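I've been turning this over since the county race in Tello was called, and I keep landing on the spokespeople. We give them far too much of our attention! Paloma Fitzsimmons must have gone on local radio 80 times for her candidate, and by the end I could finish her sentences (my sister could too, and she lives two counties over).

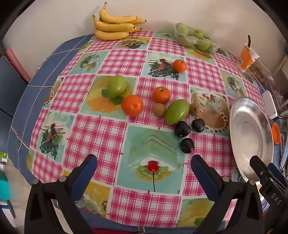 She's good at it, I'll grant her that, quick and funny and never rattled. But the man she spoke for took questions in person at one forum, in Podness, in October, with 300 folks in folding chairs, and he left before the bridge money came up. He won by 523 votes. I'd bet plenty of those voters were really voting for Paloma.
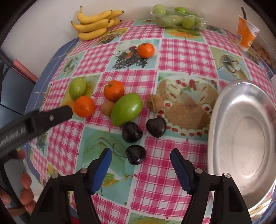 So I'd like our stations to try something next time around. For every hour they hand a spokesperson, ask the candidate for ten minutes, live, and if he says no, tell us so on the air. I'd listen to that, bridge money and all, and I'd bring my sister along.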